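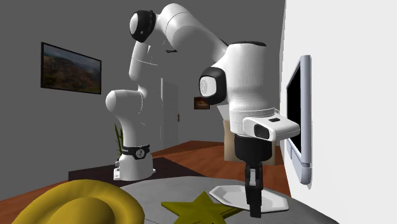 Tenants in apartments owned by the Harnitz housing company Trenden will have to put rugs or carpet over most of their bare floors starting in December, under a change to the house rules that went out to 1,130 households this week. The new rule applies to living rooms, bedrooms and hallways. Kitchens and bathrooms are left out. A rug that covers part of the floor, like the dark brown one shown, can meet the rule if it is large enough and lies where people walk and where chairs are moved. Small mats at the door or beside the bed will not count.

Last updated: Monday, 4:10 p.m.
Print this story | E-mail this story

Trenden said in its letter that noise from the apartment upstairs is now the most common complaint it gets, ahead of parking and heating. Most of the complaints come from the buildings along the Ura, where the company took out the old wall-to-wall carpet when it renovated and put in hard flooring. The carpet was worn and many tenants had asked for it to go. The calls about footsteps, dragged chairs and dropped toys began the first winter after the work was done.

The buildings have concrete floors, but the layer under the new flooring is thin. A spokeswoman for the company said it met the building code in force when it was put in. She said the code for new buildings is stricter now and that Trenden does not plan to take up the floors again to match it.

"We looked at what it would cost and what it would mean for people to move out of their rooms while it was done," she said. "Rugs are a much smaller step, and we think we should try that first."

Under the rule, at least two-thirds of the floor in each covered room has to be under a rug or carpet, with furniture that stands on the floor counted as covered area. A bed, a bookcase or a sofa therefore helps a tenant reach the limit. Tables and chairs with open legs do not count, and the floor beneath them has to be covered if it falls in the walking area. The rug has to have a pad under it or a backing of its own. Trenden is not asking for any certain brand or thickness of pad.

Felt tips on chair legs, which the company has handed out free for years, are still recommended. They will not be accepted in place of a rug.

The tenants' group in the Ura buildings said it was not against rugs but did not like who was being asked to pay for them. In a statement posted in the stairwells, the group said many families had given away or thrown out their rugs when the new floors went in, after being told the flooring was easy to keep clean and would need nothing on top of it. The group wants Trenden to pay for the first rug in each apartment, or to take the cost off the rent.

Trenden has offered something smaller. Each household can pick up a free roll of rug pad from the office on Lei Street, which will stay open late on Thursdays for that purpose until the rule takes effect. Tenants who get housing aid can also ask for a rug from a stock the company is buying. The company would not say how many it has ordered. It said the rugs would be plain, in a few sizes, and handed out in the order that requests come in.

Tenants with asthma or a dust allergy can be excused with a note from a doctor. So can people who use a wheelchair or a walker and would have trouble getting over the edge of a rug. In those apartments Trenden says it will look at other ways to cut the noise, such as a softer floor covering glued down from wall to wall, at its own expense.

That last part drew some interest at an open meeting held at the school on Lei Street. Several tenants asked why the softer covering could not be put down for everyone who wanted it. The company's answer was that the glue makes the floor below hard to save if the covering ever has to come up, and that it wants to limit the number of apartments where that is done.

The meeting ran past its planned end. One woman who lives on a ground floor asked whether she had to buy rugs when there was only a cellar below her. She was told that ground-floor apartments over cellars and storage rooms are not covered by the rule — a point that was missing from the letter. Trenden said it would send a corrected page to the households concerned and post it at the entrances.

Another tenant, who works nights at the bakery, said he had lived under a family with three boys for years and had never complained. He said the noise got bad only when the carpet was removed, and that he blamed the floor and not the boys. A man sitting near him said he already had rugs in every room and still got notes in his mailbox from the neighbor downstairs. He wanted to know what the company would do in a case like his. The answer was that a tenant who meets the rule will not get a warning for ordinary daytime noise.

Nights are a different matter. The quiet hours in the house rules, from 10 p.m. to 6 a.m., are unchanged, and a tenant can still be warned for noise in those hours whether there is a rug on the floor or not. Washing machines and dryers are also still barred from running then.

Trenden does not plan to go door to door to check the floors. A visit will be made only if there has been a complaint, and the tenant will get notice in advance. If the floor is found to be too bare, the household will have 2 months to fix it. After that the company can send a written warning. The spokeswoman said she did not expect anyone to lose an apartment over a missing rug, but she would not rule out further steps if a tenant refused to do anything and the complaints kept coming.

The tenants' group said it would ask the city's rental office to look at whether a landlord can add a rule of this kind to leases that have already been signed. The rental office said it had received a question about the matter and would answer it in writing. It gave no date.

Rules about rugs are not new in Harnitz. Some of the older private buildings near the station have had them for a long time, usually in a single line of the lease, and they are rarely enforced. Trenden is the first of the large landlords in the city to bring one in for all its apartments at once.

Stores have noticed. The carpet store on Lei Street said it had sold out of its larger remnants by Saturday noon and had more coming. Remnants are the ends of rolls, sold cheaply and cut to size, and the store will bind the edges for a fee. A secondhand shop run by the church has asked people outside the Ura buildings to bring in clean rugs they no longer use. It will not take rugs with moth damage or rugs that smell of smoke.

Old rugs that are being replaced can be left at the recycling yard at no charge. They should not be put in the bins behind the buildings — the bins there are emptied only once a week and are often full by the weekend. Rugs should be rolled and tied.

The free rug pad can be picked up at the Trenden office on showing a lease or a recent rent bill. Tenants who cannot get to the office can call and have it left with the building superintendent. Requests to be excused for health reasons should be sent in before the end of November, and the floor can be left as it is until there is an answer.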